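Checklist du poste coloration, salon Draker. Contrôle d'avril 2026, avant ouverture.

- [x] Gants nitrile, tailles S et M : 100 en stock
- [x] Fiches de sécurité des oxydants dans le classeur
- [ ] Dates des tubes Rakis : 13 contrôlés, 2 périmés, à retirer
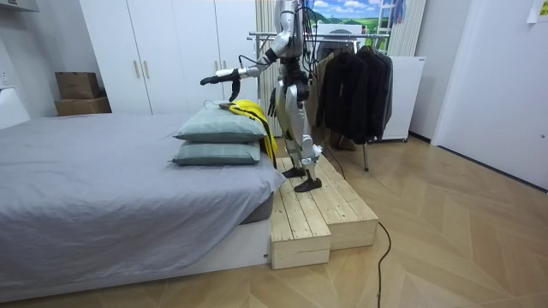

**Quentin Leclerc**, référent hygiène et sécurité

- [x] Rince-œil accessible, scellé intact
- [x] Bols et pinceaux lavés, rangés à part
- [ ] Extraction d'air du coin mélange : grille encrassée, débit faible. Nettoyage demandé à Pîrvu.
- [x] Température de la réserve : 19 °C

Commentaire : les flacons d'oxydant entamés doivent porter la date d'ouverture. Trois n'en avaient pas.
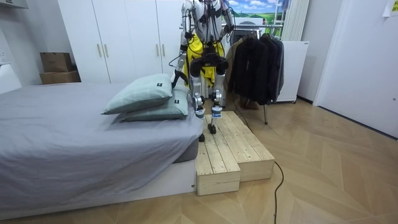 *Lit, oreillers et marchepied en bois.*

### Test d'allergie

- [x] Touche d'essai notée sur la fiche cliente, 48 h avant
- [ ] Questionnaire signé : manque sur deux fiches
- [x] Notice du fabricant disponible au bac

Relancer l'accueil pour les signatures. Prochain contrôle en octobre, même grille.
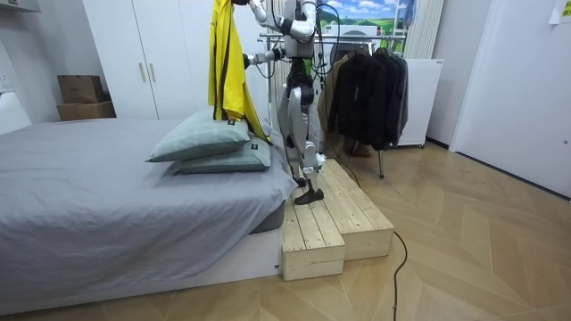

**Peut-on garder un reste de mélange pour la cliente suivante ?**

Un mélange préparé s'utilise tout de suite et le reste est jeté, bol rincé aussitôt.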